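Kustar two-arm bench kit: reviewed after a month in a shared workshop
by Rosine Picard

The Kustar kit ships as two arms, two parallel grippers, a control box and a bag of fasteners. The enclosure is up to the buyer. Ours has black fabric walls and a dark tabletop, built with Brayan Quispe over three evenings.

Assembly is straightforward apart from cable routing. The printed guide shows the loops too tight at the wrist, and one connector pulled out at full reach. I added slack and it has held. Budget 40 minutes per arm.

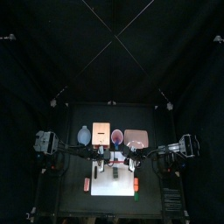
Accuracy and repeatability

The white board in the center is the shared zone, where both grippers can get at the same part. Small colored blocks and a thin red bar are my usual test pieces. The cup, the tray and the slotted wooden box at the back stay put between runs.

I logged 217 picks with blocks. Misses were mostly on the left arm, before I redid its zero position. The fingers close evenly and don't mark painted wood. Long thin parts are harder - any angle error shows up at the far end.

The software is the weak point. Collision limits are set per arm, so two grippers working close together need margins entered by hand. Saved poses also lose their names after an update.

Good: stiff links, quiet motors, spare fingers included.
Bad: wiring guide, collision setup, short power leads.

Worth buying if you are comfortable editing config files. Otherwise wait for the next software release, listed for October.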